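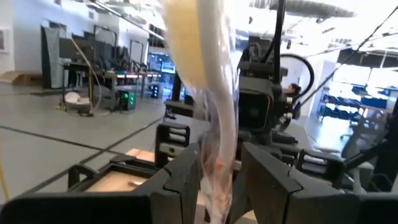

Something soft and yellow in a clear bag.

My grandmother packed for the ferry to Terenen the way other people pack for the moon, and I suppose I have caught it from her, because by suppertime I had half the house in bags. The bread went in first – she held that a person could forgive a late boat but never a hungry one – and I gave the neck of the bag an extra twist, as she always did, and then one more for the weather.

It was January, the crossing took five hours, and the cottage had stood shut for two winters.
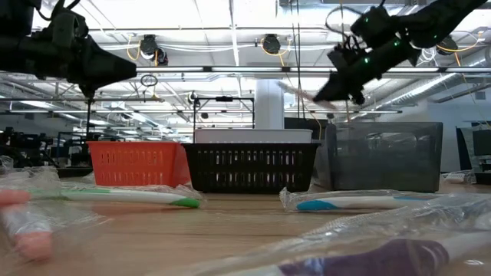
Toothbrushes were her great weakness. She never once arrived anywhere without spares, in case a cousin turned up with nothing but a coat, and so I had bought plenty, the green one and the teal-blue one and the pink-and-white one still sealed in their clear plastic. I let them lie in front of the baskets and the grey bin, while I made up my mind which basket was going. The green was for me. The pink-and-white I meant to leave on her old shelf by the window, where she would have grumbled at the price and been terribly pleased, and then I put the kettle on, for the boat didn't leave until morning.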